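**Flallen council: does the confidence vote have to be rerun?**

**tally_clerk**
The count published in April gives the motion 1,694 votes in favour across the regional delegates, with a margin of 169. Under the charter, the premier has to resign within two weeks of the result being certified. Certification is the part in dispute. The Cirell list says two of the returns were signed by deputies with no authority to sign.

**northbank**
The deputies had authority. The standing orders were amended last session and the returning officer may delegate in writing. Whether the letters were filed on time is a separate matter, and so far only the Hailu party has asked to see them.

**tally_clerk**
The amendment covers by-elections. Section 3 doesn't mention confidence votes.

**northbank**
Section 3 says "any poll of delegates". A confidence vote is a poll of delegates.
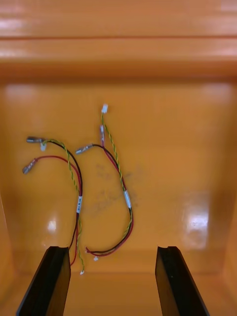

Who governs while the returns are under review?

The sitting premier stays on as caretaker, with the cabinet unchanged. A caretaker can pay salaries and keep existing contracts running, but can't make appointments or bring in a budget.

**oldfranchise**
Correct on appointments. On the budget I'd be more careful — the last caretaker passed a supplementary estimate and the court let it stand.

**mossgate**
Everyone is arguing about signatures and the arithmetic is being skipped. Strike out both returns and the motion still carries unless they are worth more than the margin. Has anybody got the figures by district?

**tally_clerk**
Not published. The summary sheet only gives regional totals.

**mossgate**
Then the Cirell complaint can't be judged either way yet.

**northbank**
It can be judged on the law. If delegation was valid, the figures don't matter.

**oldfranchise**
I don't agree that it ends there. Late letters would make the delegation void even on your reading. Hailu want the premier out but don't want Cirell choosing the successor, so I expect them to press for the filing dates and leave the rerun alone.

**tally_clerk**
The review panel sits again at 2. I'll post the order paper when it goes up.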